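Junason: A Simulated Tabletop Arm for the Trenell Shared Workshop
Final report, robotics project course
27 September 2026

1. Background

The Trenell workshop has one long bench that members share, and anything left on it overnight tends to get moved. A physical arm bolted to that bench was the original plan for this project. The bench could be booked for two hours at a time, which is too short to mount an arm, calibrate it, run trials and take it down again. The project was therefore moved into simulation, with the understanding that the real arm would be mounted later, using the layout worked out here. The software that came out of this is called Junason.

Junason is a small set of scripts that build a table and its objects, drive the arm through a task, and log the result. The task is to operate a shallow open bin using a knob on a short stem, then place small parts in it. It was picked because the workshop sorts hardware into bins like this every week and the motion involves both contact and free travel.

2. Setup

The simulator runs on a desktop computer assembled from workshop spares. The scene is written by hand in a plain text format called Godoy, which was made for this project so that objects could be moved without touching the code. Each object has a position, a rotation, a mass and a friction value. Physics runs at 300 steps per second. At lower rates small objects sank slightly into the tabletop before being pushed back out, and the contact log filled with false hits.

Two views are used. One is fixed and looks at the whole table. The other is close to the tabletop and follows the gripper, so that the fingers always show at the bottom.
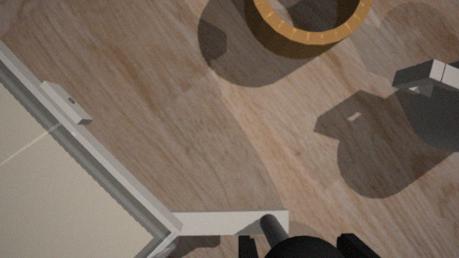

Shadows took more time than any other part of the rendering. The first version of the scene had no shadows at all, and the part detector worked almost perfectly on it, then failed as soon as a light was added. In the gripper view, the shadows of the orange ring and of the gray block-shaped object both fall down and to the left over the wood, and the block's shadow has a small light gap in it that an early detector marked as a separate part. The fix was to ignore any region that had no height in the depth channel. This removed the false parts but also removed washers lying flat, so flat parts were dropped from the task.

The wood texture caused a smaller problem. Its grain runs in long pale streaks, and edge detection picked these up as straight lines. Blurring the color channel before edge detection cleared most of them.

3. Control

The arm is moved by position targets. A planner named Biltel produces a list of targets, and the controller steps through them with a limit on joint speed. Approach moves are straight lines in space. Contact moves are slower and stop when the force on the fingers passes a set value.

Three stop values were tried. The lowest caused the arm to halt from its own motion before it reached anything. The highest pushed the bin across the table. The middle value was kept for all logged trials.

Bin pose is read once at the start of each trial and is not updated. This was a shortcut. If the bin moves during contact, every later target is wrong by the same amount, and the planner has no way to notice.

4. Trials

Each run starts with the objects shifted by a small random amount. Objects that have nothing to do with the task were left on the table on purpose, as the real bench is never clear. The planner has to route around them.

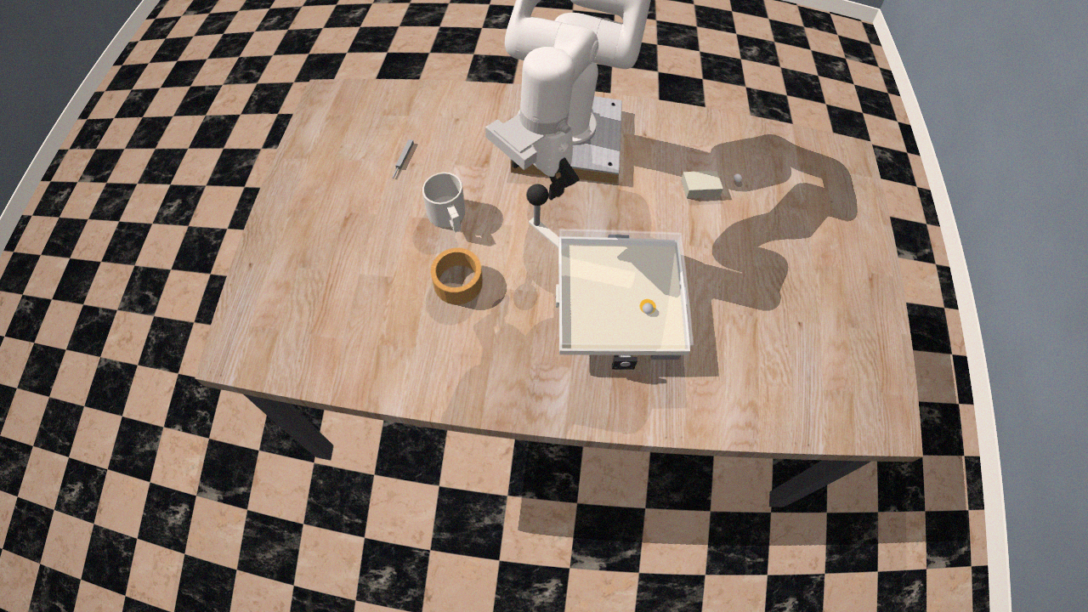 A total of 2,469 trials were logged over 15 overnight batches. Failures were sorted by reading the contact log and replaying the trial. The most common failure was the fingers closing beside the knob instead of over it. The second was contact between the forearm and a tall object during the return move. Dropped parts came third, mainly with round parts, which roll out of the fingers if the grip is off center.

A change to the return path, raising the wrist by 5 cm before any sideways travel, removed nearly all of the second kind. It made each trial slightly longer. No fix was found for the first kind within the time available. Widening the finger opening helped with the knob but made small parts harder to pick up — the two needs pull in opposite directions with this gripper.

5. Limits

Friction values were guessed from tables and adjusted until the motion looked reasonable. They were not measured. The simulated fingers are rigid, and the rubber pads planned for the real ones will behave differently. Lighting was fixed across all batches, so nothing can be said about how the detector would do near the workshop windows.

6. Remaining work

The bench mount is to be cut in November, when the workshop's mill is free. Before then, the bin pose should be read again after each contact move, and the Godoy file format needs a way to group objects that move together. The scripts and logs are stored on the workshop server in the Junason folder, with a text file listing the settings used for each batch.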